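House rules for the robot arm at home

Keep it on its own power switch, within reach and clear of the swing of the elbow. Stretching past a moving arm to turn it off is a poor plan. Run every new routine at its slowest speed 3 times before you let it near the good mugs.

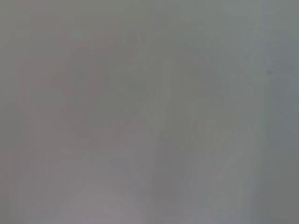

Knives, glass and anything hot stay with the humans. Tie back hair, tuck in the tea towel, and keep kids and the dog 2 metres away – the dog will have other views. Switch off before you clean the fingers or swap a tool. Recheck the bolts every 7 days and write it down, preferably not on the back of the gas bill.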